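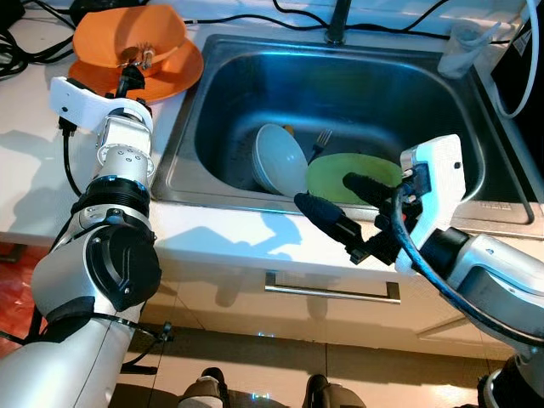 Filed under: Local news, Food & drink

I'm thrilled to say the Drodbridge soup lunch is coming back in April, and this time it's moving to the old chapel hall on Druvel Lane (the one with the green doors, next to the shoe repair place). I went along to the last one in the school canteen and could barely find anywhere to put my elbows, so a bigger room is very welcome!

Sunita Vashisht, who runs the Jolia café, is doing most of the cooking again. She made 102 portions last time and it was all gone before one o'clock. I got the final scrape of the lentil and I'm not sorry. She tells me she's planning for 119 this year, with a spiced carrot, a leek and potato, and a beetroot one from Jurgita Krūmiņa, who has been promising us her gran's recipe for ages. Jurgita says it's served cold and we're all to stop pulling faces about it.

Bread is coming from Grīnberga, the bakery by the bridge. They've offered 50 rye loaves at cost, and there'll be a few seeded ones too if the new oven arrives.

Doors open at noon and you pay what you like. The money goes towards mending the footpath down to the allotments, which has been a bog all winter (I lost a welly in it). The last lunch raised £300, and Sunita would love to beat that.

Please bring your own bowl and spoon if you can, as the hall only has teacups. There's a ramp at the side entrance and parking behind the library, though it fills up quickly. If you've got an allergy, have a word with Sunita at the café beforehand and she'll tell you what's in each pot. Oh, and they're still short of puddings, so if you make a decent crumble, leave your name at the Jolia counter.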